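I caught Aqeel Hashmi between meetings at Pritley, and he talked so fast that I gave up typing and just let the recorder run. He looks after Walow, the code that decides how wide a gripper should be open at any given moment. Sounds dull, right? I thought so too, for the first two minutes!

"Everybody wants to talk about the planner," he told me. "I spend my days on one number, the gap between the fingers, and whether we believe it."

The old version, he said, trusted that number completely. Then in November a grasp went bad and the log swore everything was fine — same width before, same width after. Lucía Carretero went through 200 recordings by hand and found 9 where the width reading lagged the video. "She was very polite about it," Aqeel said, laughing. "It was my bug."

So now Walow stamps each reading when it arrives and lines it up with the picture afterward. If the two drift more than 60 milliseconds apart, the recording gets thrown out. I asked if that hurt (all that work, gone!) and he shrugged. "Bad data costs me more. I'd have to find it again later."

Next on his list is the viewer, which he calls Brullby and which he admits is ugly. Lucía wants a scrub bar. He wants lunch.
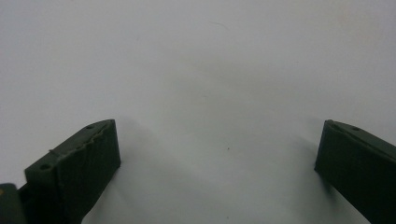
Why does Walow line up the readings afterward and not while recording?

The readings and the video arrive at different speeds, and it's easier to match them once both are complete.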